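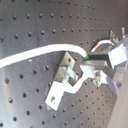 Skallex has paused its cable-routing robots at the Hiltow plant after two of them kept pulling when a cable had already snagged. The company calls it a "force threshold event." Most people would call it a robot that didn't know when to stop.

The fault came to light on 5th April, when inspectors opened a batch of 289 harnesses and found four with strained connectors. All had passed the automatic check, which leaves you wondering what the check was for.
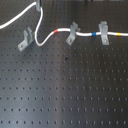

Skallex says new software will fix it by May. It said much the same about the last update — the one that was running when the connectors were damaged.
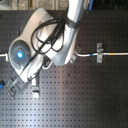 Warska, which buys the harnesses, replied that it would accept no more robot-routed parts until it had seen the force logs for itself. Skallex has offered a summary instead.

Lai, the supplier of the force sensors, says its parts were working and that the alarm limit was set by the customer. Skallex would not say what the limit was, or who picked it.
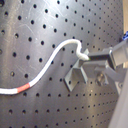
A gripper holding the black connector housing at the end of a white cable.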